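NOTES - loyalty cards talk, 20 min slot, Rostier room

Open w/ show of hands. Who has a punch card in their wallet right now? Who's ever finished one? (wait. let them laugh)

Martinelli story. Coffee shop, 8 stamps = free drink. 1102 cards handed out by April, 85 came back full. Gaetano thought that was a flop. Its not, go to next slide 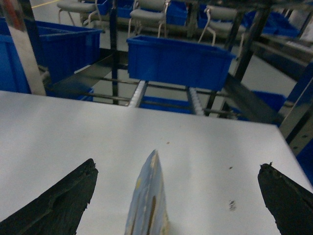
Pale blue, thin, edge on.

Why people quit: card gets lost, prize too far off, staff forget to stamp. Say the staff one twice!! Noemí Montes has the Conton numbers if anyone asks, dont quote from memory.

Head start trick - two stamps already on it. Explain slow. 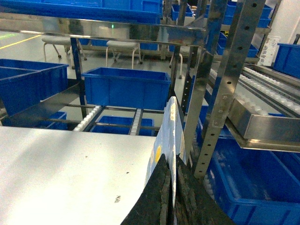
Then apps. Flitix switch, 90 days, older regulars droped off first. Keep paper AND phone for a while. Skip the pricing bit if past 2:40.

Questions. Thank Gaetano Dal Bello for the room.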